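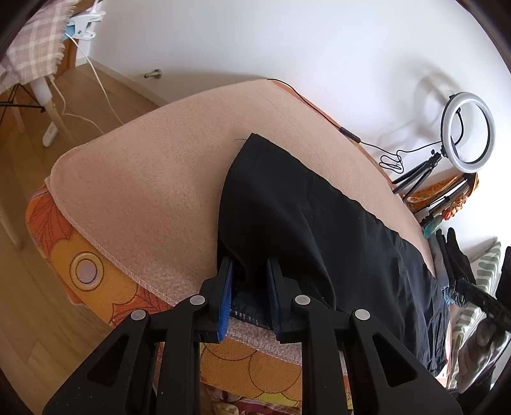 Wisport Residence Services - Rooms and Linen Team

Bedroom Safety Checklist, Drastarley House, Room 403
Inspected 7 November 2024 by Agathe Gaillard

1. Floor clear between door and bed
Result: Action needed
Comment: A small white object was lying on the floor near the chair legs. Residents are asked to keep handheld items on a shelf or table.

2. Floorboards sound, no raised edges
Result: Pass
Comment: Light wood planks. Checked on foot along the full length of the bed.

3. Door stopper fixed
Result: Pass
Comment: Metal, mounted low on the baseboard. Tested by hand - no movement.

4. Bedding secure, nothing trailing where a person walks
Result: Pass with comment
Comment: Peach fleece blanket over an orange floral cover. The cover hangs at the side of the bed and should be tucked in after each change. Blanket hem examined along the front edge; no loose stitching.

5. Clothing put away
Result: Action needed
Comment: One black garment on the blanket, partly folded, with other items beside it. Clothing is to be folded and stored before the bed is made. The Vusitz storage boxes issued in July are suitable.

6. Heater clearance, minimum 100 cm from bedding
Result: Not applicable
Comment: No portable heater is registered to this room.

7. Bedside lamp
Result: Pass
Comment: Bulb is 60 watts, within the limit marked on the fitting.

8. Smoke alarm
Result: Pass
Comment: Sounded on test. Battery replacement is handled by Subramaniam Electrical under the current contract.

Items 1 and 5 are to be corrected by the resident and rechecked at the next linen change. Item 4 does not require a recheck. Queries about this form should be sent to the Rooms and Linen Team, quoting the house and room number.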